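Ganham swap room clears its last shelf before the move

The Ganham swap room has sorted the last of its donated household goods and will reopen in its new space on Pop Street in January, organizers said.

The room has taken in 2,536 items over the past year, most of them kitchenware, toys and small tools. All but 281 had found new homes by the end of last week. The rest are being checked and packed for the move.

Catalina Saavedra, who runs the room, said small things take the longest. Large items are usually claimed within a day or two, while odd cups and single toy blocks can sit for months.

"People bring a whole kitchen drawer and tip it out on the table," she said. "We still go through all of it."

Goods are sorted by use. Anything left over goes into a mixed bin, and visitors may take what they like from it at no charge. Measuring tools and toys are moved to their own shelves when there is space.

The new room, next to the Tanineo hardware store, is larger than the old one and has a ground-floor entrance. Rent will be $189 a month, paid from the group's spring sale.

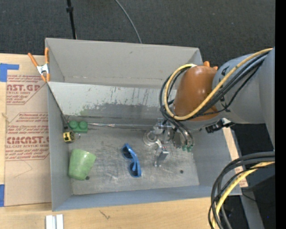 By Ganham Local Desk | August 3, 2019

A green cup, a toy block and a small yellow-and-black tape measure lay in a large gray bin on the sorting table.

Donations are closed during packing. When the room reopens, each household may bring up to 5 bags per visit. Glassware should be wrapped, and toy sets should be tied or boxed together. Clothing and large appliances will not be accepted.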